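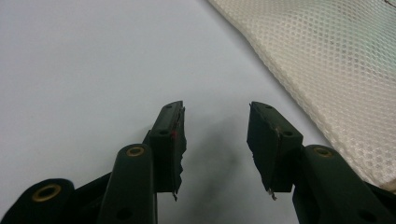 Categoria: Relações internacionais > Acordos bilaterais > Litígios fronteiriços

Protocolo de Vilitz

O Protocolo de Vilitz é um acordo fronteiriço entre Plekar e Kevada, assinado após dois anos de negociações sobre o vale do rio Castaño. Costuma ser apresentado como o fim da disputa, leitura que o próprio texto dificilmente autoriza: dos seus 14 artigos, apenas quatro criam obrigações com prazo, e a delimitação definitiva ficou remetida para um anexo que nunca foi publicado.

Antecedentes

A fronteira em causa tem 302 quilómetros, dos quais 148 acompanham o leito do Castaño. Kevada sustentava que a linha devia seguir o canal principal; Plekar defendia a margem oriental, invocando cartas cadastrais cuja autenticidade foi contestada. O encerramento dos postos alfandegários, num mês de dezembro, levou as partes à mesa sob a mediação da diplomata Borghild Björklund.

Conteúdo

O protocolo prevê a retirada de forças para além de uma faixa desmilitarizada, a reabertura de três passagens e o regresso dos deslocados, que os dois governos fixaram em 2.001 pessoas. A precisão do número não vem acompanhada de qualquer método de contagem.

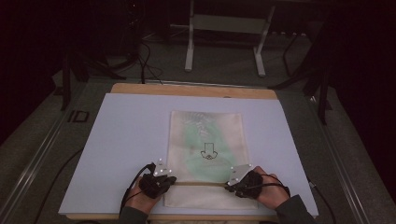

A verificação foi confiada a uma missão conjunta sem poder de inspeção não anunciada. As visitas dependem de aviso prévio à parte visitada, e os relatórios só são divulgados com o consentimento de ambas.

Aplicação

Plekar declarou cumprida a retirada quatro meses após a assinatura. Kevada fez o mesmo pouco depois. Nenhuma das declarações foi confirmada pela missão, cujo primeiro relatório se limita a registar «progressos satisfatórios». Quanto aos deslocados, terão regressado roughly 600, segundo as autoridades locais, sem indicação de quantos permaneceram.

Avaliação

A investigadora Jean Ogilvie considera que o acordo «congelou uma disputa que já estava parada» e atribui a redução dos incidentes ao colapso do comércio no vale. Os defensores do protocolo apontam a reabertura das passagens, embora uma delas funcione apenas até às 15h00.

Ver também: Comissão Mista do Castaño; Questão da margem oriental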